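Cómo hago el cambio de armario en una tarde

Cada noviembre me pasa lo mismo: abro el armario, veo camisetas de tirantes y me entra frío solo de mirarlas. Después de años haciéndolo a lo loco, le copié el método a mi vecina Etenesh Gidey y ahora en una tarde lo tengo listo (¡con merienda incluida!).

Paso 1. Vacía por zonas

Empieza por una sola balda y lleva todo a la cama. Si sacas el armario entero de golpe, a las diez de la noche no tendrás dónde dormir — me ha pasado. Sube las cremalleras antes de doblar, que luego enganchan los jerséis finos.
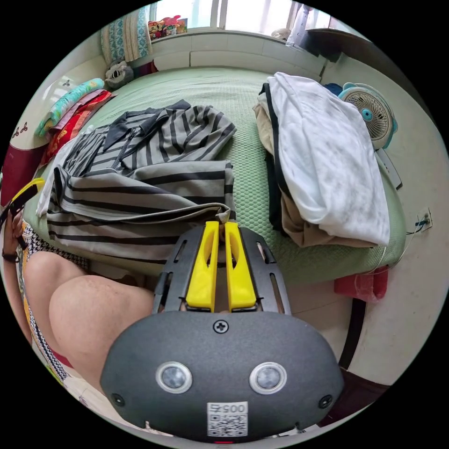 Paso 2. Decide rápido

Yo hago dos montones: se queda o se va. Lo que no me he puesto en 16 meses se va, salvo el abrigo de mi abuela, que ni se toca. Las prendas con manchas van directas a lavar, porque guardadas se ponen amarillas y ya no hay quien las salve.

Paso 3. Dobla y guarda

Lo de punto, siempre doblado; en percha se deforma de los hombros. Extiende la ropa sobre la cama, alisa con la mano y dobla en tres a lo largo. Las camisas las dejo para el final, cuando ya he cogido ritmo.
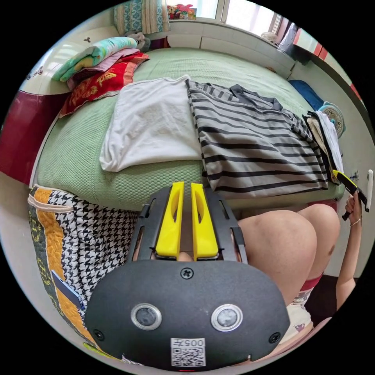
Foto: Sumeya Mamo

Para lo de verano uso cajas de tela con tapa, y les pongo una etiqueta por el lado que queda a la vista. Dentro meto una bolsita de lavanda — la cambio cada temporada, que pierde el olor enseguida. No las llenes hasta arriba o la ropa saldrá como un acordeón.

Si te sobra alguna caja, guárdala plegada debajo de la cama. En primavera te hará falta para los abrigos.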